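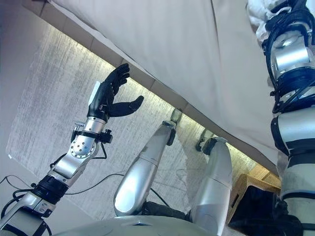 To: floor-automation list
Date: Fri 20 June
Subject: Re: Linen station, who clears the faults?

> We are about to start the same kind of trial at the Zeleke site: one two-armed
> unit doing flat cloth work, the rest of the tables staffed as before. Before we
> sign anything I would like to know what happened to the jobs at Drurkusari.
> The supplier's material covers cycle time and nothing else.
>
> Specifically: who clears the faults, who gets paid for it, and what do the
> folders do while the unit is stopped? Also, did you keep the piece rate?
>
> I have read the April summary and it does not say.

The April summary was written for the finance side and leaves most of this out. Answers below, in your order, with some detail on the cloth handling that you will need for planning.

Who clears the faults. At first, the on-call technician. That did not work. The technician covers the washers, the ironer and the conveyors as well, and a cloth fault at the table is usually trivial: two layers picked up as one, or a corner lost under the sheet. The fix takes less time than the phone call. Since April the folders on the adjacent table clear these themselves. They press hold, wait for the arms to go to rest, lay the cloth flat again and release. Anything involving a joint error, a cable or a hand that does not open fully still goes to the technician. The dividing line is printed on a card at the station and we have revised it 3 times.

Who gets paid for it. This was the main dispute. Clearing was first treated as part of folding, with no allowance. Under a piece rate that means a person loses money each time the unit stops. People did the obvious thing and let it sit. The stop log looked like a reliability problem and was sent to Sendudus as one. Their reply was correct: the unit was waiting, with no active error, for most of the logged time.

The piece rate is gone for the 2 tables next to the unit. Those positions are hourly, set at the average of the previous piece earnings per person. The other tables kept the piece rate at their own request. You will have two pay systems in one room if you copy this. It generates questions at every rota change and I have no clean solution to offer.

What the folders do while it is stopped. They fold. The infeed can be switched so that the unit's share goes to the staffed tables. We rated the unit at 500 pieces per shift in the plan and it does not reach that on mixed loads. On plain tablecloths of one size it comes close. Fitted items and anything with elastic are routed away from it permanently. The consequence is that the people now get the awkward pieces all day and the easy ones go to the unit. If you measure people by count, their figures fall for reasons unrelated to their work. Change the target before the unit arrives. We did it afterward and it cost a good deal of trust.

Cloth handling. The hands manage a single edge well when it hangs free over the side of the table. They do poorly with an edge lying in the middle of a flat surface. Our folders worked this out before the engineers did and began loading with the edge over the side. That is now the standard loading method. It adds a step for the loader, which should be counted as work in your time study. Ours did not count it.

Cables. Ask where the cables will run and have it settled before the floor is marked. Loose cable on the floor and wheeled linen carts do not go together. Our cart route is longer than it was, and the extra walking falls on the same people each shift. It was not in the plan.

Training. Two half-days per person, on paid time. The Jakus scheduling package has no job code for a person who folds and also attends a unit, so we used the code for machine minder. That code carries no lifting allowance, and the error was in payroll for roughly 2 pay periods before anyone raised it. Check the code first.

Headcount. No one was let go. One vacancy was left unfilled, and that post would have been advertised without the unit. I would not describe the result as neutral for that reason. Your staff will ask, and they should get the same answer before the trial as after it.

I can send the current version of the station card and the loading sheet to the list. The stop log has names in it and will need cleaning up first. The time study is not worth sending until the loading step has been added.

One question back: does your agreement with the supplier say who owns the stop log? Ours does not, and we are now discussing it at renewal.

Station lead, finishing hall
Drurkusari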